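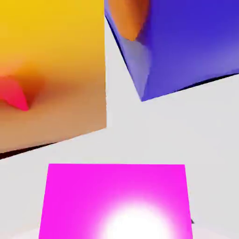 I updated Wavlow last night and it took me four tries to find the export button. I've used this program since it was a free download with an ugly icon, and the export button has always been top right, two clicks from done. Now it lives inside a panel called Share, under a tab called More. Why?

Look, I get that software has to change. I write about apps for a living, I'd be out of work if it didn't. But I'm getting really tired of updates that move the furniture and call it progress. The release notes for version 11 run on forever about a "calmer workspace" and say one line about the crash that eats your file when you paste a big table. That crash has been around since September, and it's still here. I hit it this morning!

My friend Tsion Mamo does layouts for a small magazine and she simply stopped updating. She's on an old version of Lilo, she turned off the reminders, and she's perfectly happy. I used to nag her about security fixes (I still do, a little). But I can see how she got there. If the fix for a nasty hole comes in the same box as a whole new toolbar, plenty of people are going to leave the box shut.

So split them up. Fellby already does this – small fixes arrive quietly, and the big redesigns are a separate download you can put off for a year. I paid $149 for Wavlow and I'd pay it again tomorrow for that one switch in the settings.

And please, keep the old shortcuts. Silvan Ortner wrote to me after my last column to say he has 200 documents to send out every month, all by keyboard, and the new version dropped the key combo he uses for it. He can set it up again by hand, sure. He'd also have to do it on every machine in his office, and then explain it to everyone.

I'll probably stick with Wavlow through the winter, mostly out of habit. The new color picker is lovely, I'll give them that. If the table crash is still there in the spring, I'm giving Fellby a proper try.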